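Home Cabins Rates Before You Arrive House Tips Contact

Kitchen and Cabin Tips for a Week at Plokberg

Last updated 3 June 2022 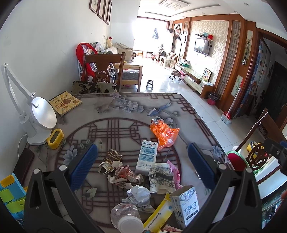

Most of our cabins have a small kitchen, and most guests use it more than they planned to. The nearest full grocery store is in Nepia, at the bottom of the hill road, and it closes early on Sundays. Do one big shop on the way up and you can leave the car parked until you want to go to the lake. Clear the dining table before you unpack the bags. A printed tablecloth, like the grey one with the maroon lattice circle and the long-tailed bird, can stay on for this, but put a tray or a folded towel under anything from the freezer section. Maroon and other dark prints can bleed if they sit damp overnight.

Refrigerator
The refrigerators are the under-counter kind. Put drinks in the door and keep the shelves for food. If you turn the dial past 3, the back wall ices up and lettuce freezes against it. Leave it where you find it unless the weather is very hot. A cooler on the porch is fine for drinks, but bring it in at night and don't leave food in it. Raccoons can open most latches.

Water
Tap water is safe to drink in all cabins. It comes from the well and leaves a white crust in kettles. To clear it, boil equal parts water and vinegar, let it stand for an hour, rinse, and boil once more with plain water. The hot water tank is good for 2 showers in a row, then needs about half an hour. Run the dishes after that.

Stove and oven
Cabins on the Lokis side have propane stoves. Push the knob in, turn it to light, and hold it for a few seconds after the flame catches. If it goes out, turn it off and wait before trying again. Food takes a little longer to cook up here. Add extra water to rice and dried beans, and start potatoes earlier than you would at home. The ovens run hot at the back – turn the pan halfway through.

Cast iron
Wash the skillet with hot water and a brush, dry it on a low burner, and wipe it with a thin coat of oil. Please don't leave it soaking in the sink or put it on the campfire grate. There is a separate grill pan for the fire, usually hanging by the back door.

Sand and mud
Boots stay on the porch mat. If mud gets on the rug, let it dry completely and then sweep it. Rubbing it wet pushes it in. Lake sand should be shaken off towels outside, well away from the steps, and never rinsed down the shower drain.

Tablecloths and linens
Shake crumbs outside in the morning. For grease, work in a drop of dish soap and leave it for ten minutes, then wash cool. For candle wax, hold an ice cube in a bag against it and lift the wax with the edge of a spoon. Wet swimsuits go on the line behind the cabin – the chair backs are varnished and will mark.

Ants
They come in July, mostly under the kitchen window. Wipe the sill with vinegar and water and keep sugar and cereal in the lidded tins. Please don't spray.

Trash
Take kitchen trash to the steel bins at the Udis gate before dark. Push the bin latch until it clicks. The gate code is 2511. Glass goes in the crate beside the bins, with the lids off.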